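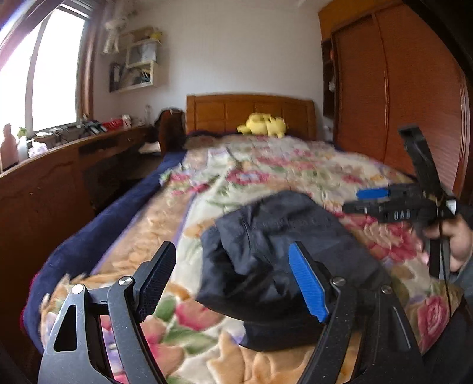 I would like to speak up for the flowery bedspread. I mean the proper sort, the plush kind with great big roses all over it in pink and red, and green leaves, and a cream background that shows every biscuit. The sort your auntie had. The sort that has been quietly vanishing from bedrooms for years while we all went and bought grey.

I bought grey too, I should say. When I moved to Urstead I had a grey duvet cover, two grey pillowcases and a throw the shop called "pebble", which was grey. I thought it looked grown-up. It looked like a room in a hotel by a motorway, and I slept in it for four winters feeling faintly as though somebody would be along at eleven to ask me to check out.

What changed my mind was a fortnight in a rented room in Taltolberg, up a hill so steep that the bus drops you at the bottom and wishes you luck. The room had a honey-coloured wooden headboard, the bed was piled with blankets, and over the top was a bedspread with roses on it the size of cabbages. I laughed when I saw it. By the third night I was stroking it like a cat. By the end I'd have put it in my suitcase if there had been room (and if I'd been a worse person). It was so soft, and so cheerful at seven in the morning with rain going down the window, and it asked absolutely nothing of the rest of the room.

I think that last bit is the important part, so let me go on about it for a while.

A plain bed is a bully. Put a plain white or plain grey cover on a bed and everything you set down on it becomes a mess. One jumper, chucked on your way past, and the whole room looks as if you've given up. You find yourself tidying for the sake of the bed. Whereas a bed with roses all over it is already busy. It's having its own party. You can drop a black jacket in the middle of it, all crumpled, and yes, the jacket shows up, it's a black jacket on a cream background, I'm not daft — but it looks like a jacket somebody has just taken off and is coming back for. It looks like a person lives there. I find that comforting, and I'm a person who drops a lot of jackets.

And while we're on jackets: the bed is where they go. I have read the articles. I know there are supposed to be hooks. I own hooks, a very nice row of them from Presow, 106 pounds for what is really a plank with ambitions, and they hold one umbrella and a bag of bags. The coat goes on the bed, because the bed is large and flat and right there when you come in tired, and it will go on the bed in every home in the country until the end of time. Same with the clean washing. The bed is the biggest table in the house, and in a small bedroom it's the only one where you can fold a sheet without knocking something over.

My mum used to say you should never put anything on a made bed. She made hers before she'd had her tea, corners and all, and then nobody was allowed to sit on it until dark. I loved her dearly but I never understood who it was for. We'd be four of us on one settee with a perfectly good bed next door, looking like something in a museum.

The other thing I want to defend is the desk next to the bed. You aren't meant to have one. Every sleep expert with a book out will tell you the bedroom is for sleeping and the desk belongs somewhere else, and I'd like to know where else they think it's going to go. Most people I know with a desk have it in the bedroom, shoved along the wall, close enough that you could nearly type lying down. A backpack ends up at the end of it, propped against the bed. There's a plant on it. There are bottles, hand cream and water and the one that's been empty for weeks, and a heap of papers that you'd be in real trouble without. I've got one like that myself, a long brown thing from Tzavaras that took up the whole of a Saturday's worth of swearing to put together, sorry, a whole day's worth, and I do everything at it. Bills, letters, nails.

Does it keep me awake? It does not. What kept me awake was trying to have a bedroom like the ones in magazines, with nothing in it but a bed and a single twig in a vase. I tried it! I put everything in boxes in the hall for a month one August and I lay there in the bare room listening to my own ears. I couldn't find my glasses, I couldn't find a pen, I had nothing to look at. I brought the lot back in and slept like a log.

I do have limits. I don't want you thinking I'm in favour of any old heap. Plates don't stay in my bedroom overnight and nor do wet towels, and if I can't see the top of the desk at all then I have a go at it, properly, with a cloth. But a good clear-up takes me 30 minutes, start to finish, and the order is always the same. Bed first. Pick up what's on it, hang up what can be hung, shake the cover out and smooth it flat. Then the desk. The bed is such a big part of a small room that once it's straight you could leave all the rest and still feel you'd got somewhere, and some weeks I do exactly that and go and put the kettle on.

Spare blankets are worth a word. I keep a dark blue one folded lengthways down the side of the bed nearest the wall, hanging over a bit, and a friend told me it looked like I'd forgotten to finish. But I'm cold at four in the morning and I don't want to get out and go to a cupboard. I want to reach out an arm. I'd say most of what makes a bedroom nice to be in is like that, stuff left within reach of your arm, and most of what makes it look smart in a photograph is the same stuff taken away and put in a cupboard.

Then there's the question of soft toys, and I can feel some of you stiffening. A grown person's bed can have a soft toy on it. There. I'd go further and say that it should be allowed to be a bright one, a big daft yellow one if you like, and that it needn't sit up nicely in the middle of the pillows like a receptionist. Let it fall over. Mine is a rabbit with a neck problem and it spends most of its life face down. I once stayed with people who had nine cushions on the spare bed, arranged by size, and I had to take a photo before I went to sleep so I could put them back in the right order. I'd rather have one toppled toy and one brown fuzzy pillow any day of the week.

I did get my bedspread in the end, by the way. It took a while. The department stores hadn't anything with a flower bigger than a thumbnail, and the girl in one of them asked me very kindly whether it was for a relative. I found it on a market stall, still in its zip-up plastic case, roses front and back, and it weighed so much I had to get a taxi home with it. It doesn't go with the curtains. It doesn't go with the desk either, or the rug, and it sheds a bit of pink fluff on to anything black, so I've a lint roller by the door now.

I'm told they're coming back into fashion, which worries me slightly. If they do, somebody will bring out a tasteful one, with the roses in beige, and it'll cost 200 pounds and be called something like "faded garden". Please don't buy that. Go to the market, go to the back of the stall where the big plastic cases are, and ask for the loudest one they've got. And check it'll fit in your machine before you hand the money over, as mine doesn't, and I have to take it to the launderette in two bags for life tied together.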